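How do you look after a robot that plays chess?

Meet the Tulent table at our Flesbridge workshop. Two robot arms, one chessboard, lots of little wooden pieces. Looking after it takes 36 minutes every Monday. Quite a lot of wiping.

First, the power goes OFF. Always. Even for a tiny job. Then we check the bolts where each arm joins the rail – a loose bolt makes an arm wobble, and a wobbly arm knocks over kings.

Next, cables. They need plenty of slack, like a dog lead on a long walk. Too tight and they tug when teh arm stretches. Too floppy and they catch on things. 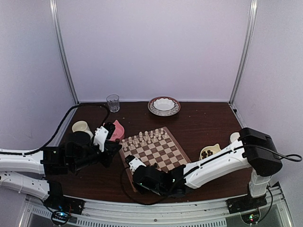 Then the grippers. Those are the robot's fingers. Soft cloth, no soap. Dust makes them slippy and pawns get dropped.

Last of all, the cameras on the wrists. A smudge on the lens and the robot can't tell were a piece is! So a gentle wipe, then power on, and every arm moves one pawn as a test. We do it 3 times. If all 3 go right – job done, tick the sheet.

Try it at home: pick up a pawn with kitchen tongs. Harder than it looks.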